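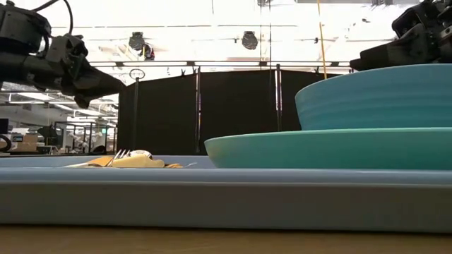

Sioned Samuel
Research Fellow, Food Service and Household Practice

Figure 1. Stacked plate and bowl on the right half of a tray, with a wrapper, a fork, and the handle of another utensil on the left half.

4. What is left on the tray

4.1 Sorting by the diner

The earlier sections dealt with how trays are set. This section deals with how they come back. We recorded 3877 returned trays at the Jolton dining hall and noted the position of every loose item at the moment the tray was put down on the return shelf. Trays with nothing on them were left out of the count. Food left on plates was weighed separately and is reported in Section 5.

Most diners do some of the clearing themselves, even when no sign asks them to. The most common form is a simple split. Crockery goes to one side of the tray and everything else goes to the other. Figure 1 shows the split in its usual form, with a deep bowl set on a shallow plate and the paper and metal kept together at the other end. We call this a "two-end" tray. A tray was coded as two-end if a line could be drawn across it with all the plates and bowls on one side and no more than one other item with them.

Two-end trays are quick to clear in one respect and slow in another. The crockery can be lifted as one stack, and a bowl on a plate can be carried with one hand. The other end takes longer. Paper wrappers cover things. A fork with its tines standing up out of a crumpled wrapper is easy to see, but a handle that runs underneath the paper may be missed, and staff told us that cutlery goes into the trash this way every day. In our count 367 trays had at least one piece of cutlery wholly or partly under a wrapper or napkin. We did not follow these pieces to the bins, so we cannot say how many were lost.

The wrapper itself also matters. Flat paper tends to stay where it is put. Balled paper rolls, and on the smooth trays used at Jolton it often ended up against the rim or behind the cup. Greasy paper was harder to classify than we had planned for. The coding sheet asked whether paper was "clean" or "soiled," and the two coders disagreed on this item more than on any other. We dropped it from the analysis.

4.2 Stacking

Stacking follows size in nearly all cases. The bowl goes on the plate, and the plate very seldom goes on the bowl. When diners had two bowls of the same size they nested them, unless one still had food in it. Glenys Jarman and Yogesh Dhillon, who did the coding, noticed early on that bowls were often placed off center on the plate, leaving a strip of the plate showing on one side. We first took this for carelessness. It is more likely to be a matter of rims. A low, flaring plate gives a bowl a wide area to sit on, and there is no ring or well to pull it to the middle.

Off-center stacks gave no trouble on the tray. They gave some trouble in the hand. Staff lifting a stack took hold of the plate at its exposed edge with the thumb on top, and a wide strip made this grip easier. Where the bowl sat exactly in the middle, the fingers had less room, and several staff pushed the bowl aside before lifting. We had not asked about this and have no measure of it, but it was mentioned in interviews on both shifts.

Cups were treated differently. A cup was almost never added to a stack of crockery. It was left standing in a corner of the tray, usually a far one, and diners who were asked about it said that was where it had been during the meal. The cup is the last item to be used and so the last to be moved – if it is moved at all.

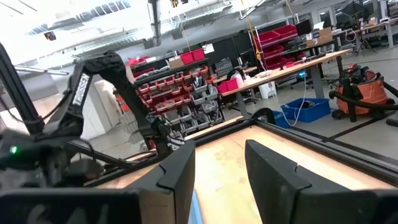 The same is true of the napkin when it is cloth. In the November sessions the paper napkins were replaced with cloth ones from Ultimow, and the pattern on the tray changed within days. Paper napkins had gone to the loose end with the wrappers. Cloth ones were folded, sometimes quite neatly, and laid along an edge or on top of the plate. Of the 268 diners who filled in the short form, most gave the same kind of answer: a cloth napkin is something that will be used again and should be kept out of the food. A few said they did not know where it was supposed to go and were waiting to be told.

4.3 Clearing order

We asked staff to clear trays in whatever order they liked and wrote down the order. Cutlery first was the rule for experienced staff. They took forks and knives off the tray and laid them beside it, all together, and then dealt with the rest. Newer staff went for the largest item first. Both ways work on a tray with few items. On a crowded tray, taking the plate first tends to shift whatever is leaning on it, and the slowest trays in the set, at up to 17 seconds each, were nearly all cleared in this order.

Laying the cutlery on the bare table has a cost, as the table then has to be wiped. Where a cutlery bin stood within reach it was used directly. Where it did not, the table was used, and the tray was carried off with the crockery still on it.

Figure 2. Plate, bowl, and cup on the right half of a tray, with cutlery on the table to its left and a folded cloth held over one corner.

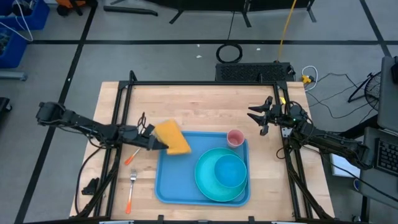

Janaka Sarkar, commenting on a draft of this section, objected that order and experience cannot be pulled apart in our data, and that a person who has cleared trays for years will be fast whichever item is taken first. The objection is fair. We had no new staff who started with the cutlery, and only two experienced staff who ever started with the plate. A short trial in which the order is fixed in advance would settle it, and we plan one for the next round.

Sarkar also asked whether cloths should be counted as tray items at all. We kept them in. A cloth lying half over the rim takes up space, has to be lifted before the tray can be stacked, and goes to a different place from everything else. For the table of mean clearing times, though, we give the figures both with and without cloths, so that they can be set beside counts from halls that use paper only.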